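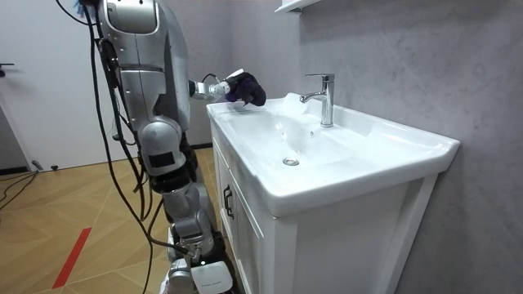 Where Does the Water Go?

Every day, water comes into your home clean and leaves it dirty. You turn on a faucet, wash your hands, and the used water runs down the drain. Most people never see where it goes after that. It has a long way to travel.

Down the drain

The drain is the hole at the bottom of the sink. Under it is a pipe with a bend in it, shaped a bit like the letter U. Plumbers call this bend a trap. If you look under a sink at home, you can probably find it.

A little water always stays in the bottom of the trap. The air inside sewer pipes smells bad, and the water in the trap works like a plug that stops this air from coming up into the room. Each time you use the sink, the old water in the trap is pushed out and new water takes its place. If a sink isn't used for many weeks, the water can dry up and the bathroom may start to smell. Running the faucet for a minute fixes it.

Traps also catch things. Rings, beads and small toys that fall down the drain often stop in the bend. If you drop something down there, turn off the water and tell an adult right away.

From your house to the street

After the trap, the water flows into a wider pipe inside the wall. Water from the shower, the toilet, the kitchen and the washing machine joins it there. All of it goes out of the house through one pipe under the ground. This pipe slopes downhill so the water can move without a pump.

Under the street there is a bigger pipe called a sewer main. It takes the water from all the houses on the block. Small mains join larger ones, the way streams join a river. In some cities the largest sewers are big enough for a person to walk through.

The round metal lids you see in the road are called manhole covers. Workers lift them to get down to the pipes. The covers are very heavy. Never stand on one that looks loose or broken.

What if the town is flat?

Pipes can't slope downhill forever. After a while they would be too deep to reach. The town of Flerstead is flat, and its sewers have 11 pumping stations. Each one lifts the dirty water up to a higher pipe, and then it can run downhill again. From the outside, most of the stations look like small brick sheds.

Cleaning the water

At the end of the pipes is a treatment plant. The plant at Nalldale cleans the water from Flerstead and two smaller towns. The work is done in steps.

Step 1: Screens. The water passes through metal bars that catch rags, sticks, wipes and other trash. The trash is taken to a landfill.

Step 2: Grit. The water slows down, and sand, gravel and coffee grounds sink to the bottom. Eggshells do too.

Step 3: Settling. The water sits in large tanks for a few hours. Heavy bits sink and make a thick mud called sludge. Grease floats to the top and is skimmed off.

Step 4: Bacteria. These are living things too small to see without a microscope. Some kinds make people sick, but the kinds used here eat the waste that is still in the water. Air is blown into the tanks because these bacteria need oxygen, just as you do.

Step 5: Settling again. The bacteria clump together and sink. Some are sent back to Step 4 to keep eating.

Step 6: Killing germs. Nalldale shines a strong ultraviolet light through the water. Other plants use chlorine.

After this the water is clean enough to go into the river. It isn't drinking water yet. Towns that take drinking water from a river clean it again in a different kind of plant.

What happens to the sludge?

At many plants the sludge goes into closed tanks with no air. Another kind of bacteria breaks it down and makes a gas that can be burned for heat. What is left over is dried. If tests show it is safe, it may be spread on farm fields to help crops grow.

What should not go down a drain?

Cooking grease. It is liquid when hot but turns hard in cold pipes. Let it cool and put it in the trash.
Wipes. Even the ones that say "flushable" can clog a pipe.
Paint and medicine. Bacteria can't remove all of the chemicals in them. Ask an adult where your town collects them.
Hair. A little is hard to avoid, but a drain cover will catch most of it.

Try it: make a water plug

You need a clear bendy tube, a cup of water and a few drops of food coloring. Hold the tube in a U shape over a sink. Color the water and pour a little into one end. Look at where it stops. Now pour in more until some runs out the other side. How much stays in the bend?

Words to know

Trap: a bend in a pipe that holds water
Sewer main: a large pipe under the street
Sludge: thick mud that sinks out of dirty water
Bacteria: tiny living things, each made of one cell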